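Darcy Treloar
ok so September is the month I finally learn to bake rye bread and I am going to complain about it here in installments

Darcy Treloar
Background for anyone new: I've made plain white loaves for years. Sandwich bread, pizza dough, rolls at Thanksgiving. I figured rye was the same thing in a darker bag. It is so not the same thing

Darcy Treloar
First attempt I kneaded it for 16 minutes waiting for it to get smooth and stretchy. Rye does not get smooth and stretchy. It gets on your elbows. I had dough on the faucet

Darcy Treloar
Delwyn Tuhiwai (hi Delwyn!!) finally wrote back and told me to stop kneading altogether. You stir it with a wet spoon, scrape it into a greased tin, smooth the top with wet hands and leave it alone. That's the whole method. I'd been wrestling cement for a week

Darcy Treloar
Current recipe since three of you asked:
416 grams dark rye flour
a big scoop of starter, fed the night before
enough warm water that it looks like thick oatmeal
salt
spoonful of molasses
caraway if you're a caraway person (I am a caraway person)

Darcy Treloar
And yes I weigh it now. I used cups for the first two loaves and one came out like a roof tile and the other one never set in the middle. Got a cheap little scale and suddenly I'm a different baker

Darcy Treloar
The starter has its own drama. My white flour starter would double by lunchtime, super predictable. I switched it over to rye and it went completely flat for two days, then on Sunday I came down at 6 a.m. and it had climbed out of the jar and glued the lid to the shelf. I was thrilled. I also had to chisel the lid off with a butter knife

Darcy Treloar
Someone asked if you can cut it while it's warm. Please don't. I did, and the knife came out looking like I'd stabbed a pudding. It wants a full day wrapped in a dish towel before you touch it, two is better. This is the hardest part of the entire project, the house smells incredible and you just have to walk past it

Darcy Treloar
Oh and the crumbs! Or the lack of them. I'm used to white bread exploding all over the counter and this stuff slices like cheese once it's rested. Thin slices too, thinner than you'd think. Butter, salt, maybe a radish. I had it for lunch and then again for dinner

Darcy Treloar
Loaf number five went in last night. Weighed the tin this time so I'd know how much dough it can take — the answer is less than I put in. There's a rye stalactite in my oven now

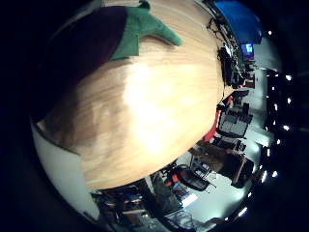 Darcy Treloar
Anyway, five rose better than four. I put the tin in the oven with just the light on and gave it a couple of hours, until the flour on top started to crack into little islands. Apparently the cracks are your signal. I'd been waiting for it to double like white bread does and it was falling flat on me every time

Darcy Treloar
Baking it: really hot for the first fifteen minutes, then turn it way down and forget about it for an hour. I take it out of the tin for the last ten so the sides firm up. If it sounds hollow on the bottom, good. If it sounds like a book, back in it goes

Darcy Treloar
Things I haven't figured out yet: how to keep the top from splitting down one side, whether the molasses is doing anything besides color, and what to do with all the extra starter. I've made crackers twice. I've made pancakes. The pancakes were kind of sour but my kid ate four with jam so I'm counting it

Darcy Treloar
Delwyn says next I should try soaking yesterday's stale slices and mixing them into the new dough, which sounds disgusting and is supposedly the secret to the really dark ones. So that's the weekend

Darcy Treloar
Also if anybody near me has a lidded loaf tin they don't use, the long skinny kind, message me. I will pay you in bread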